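Naro Reuse Shop: part-time sorting and packing help wanted
Murton branch, August 2024

Hello, and thank you for stopping to read this! We're looking for two people to join our back room team at the Murton branch of the Naro Reuse Shop, and if you like putting things in order (and don't mind finding a stray sock among the kitchenware) we would very much like to hear from you.

A little about us first. Naro takes in household goods that people no longer need, sorts them, cleans them up and sells them at prices most families can manage. We started out with a single set of shelves in the Purba building and have grown quite a bit over the years, so that we now have a proper sorting room with long tables, good lighting and a kettle that works most of the time. In a busy week as many as 500 items come through the door, and every one of them has to be picked up, looked at and put somewhere sensible by a person. That person could be you.

What the work is like

You'll spend most of your shift at the sorting tables with one or two others. Donations come in mixed together, and your job is to take them out one at a time, decide what each thing is and where it should go, and set aside whatever needs a second look. After that comes cleaning, matching up pairs and sets, pricing from our list, and packing the finished boxes for the shop floor. Some days it's nearly all kitchen things, other days it's toys and clothing, and right after the students move out it's a bit of everything at once.

Rohani Harahap leads the sorting room and will be showing you the ropes. She has a system for where things go, it's written on the wall, and you are welcome to suggest changes to it once you've tried it for a few weeks. Khairul Lau looks after the shop floor and will be glad of your company when the boxes go out.

Hours and pay

The posts are 11 hours a week each, spread over three mornings that we'll agree on with you. We pay the same hourly rate to everyone in the sorting room, and it will be in the information sheet we send you. There is a paid break in each shift, and you get a staff discount in the shop, which people do tend to use more than they planned to.

Who we're hoping to find

You don't need experience in retail or a warehouse. We care far more that you're patient, kind to the people you work with, and happy to handle small odd things for a few hours at a stretch. You'll be on your feet a good deal, though there are stools, and you should be comfortable lifting a box of up to 40 pounds with a partner. If that's a problem for you, please talk to us anyway, there is plenty of table work to share around.
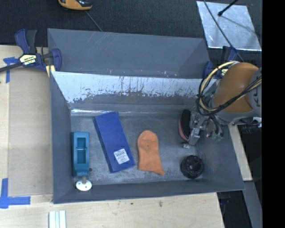
Mixed bins make up a large part of each morning, and we use them on the trial shift too, so you can find out whether you enjoy the work before you say yes. The contents seldom have much to do with each other. You may get a long blue box with a printed label on it, then a flat orange thing shaped like a sock, then something round, black and glossy, and you'll be deciding on a place for each. Take your time, ask whatever you like, and put anything puzzling on the second-look shelf for Rohani.

How to apply

Send a short letter or drop one in at the shop counter, addressed to Ningsih Majimbun, and mark it with reference 503. Tell us a bit about yourself, which mornings suit you, and one thing in your own home that you keep tidy (the rest can be a mess, we won't ask). Ningsih will write back to everyone, and trial shifts will be arranged by letter or phone, whichever you prefer.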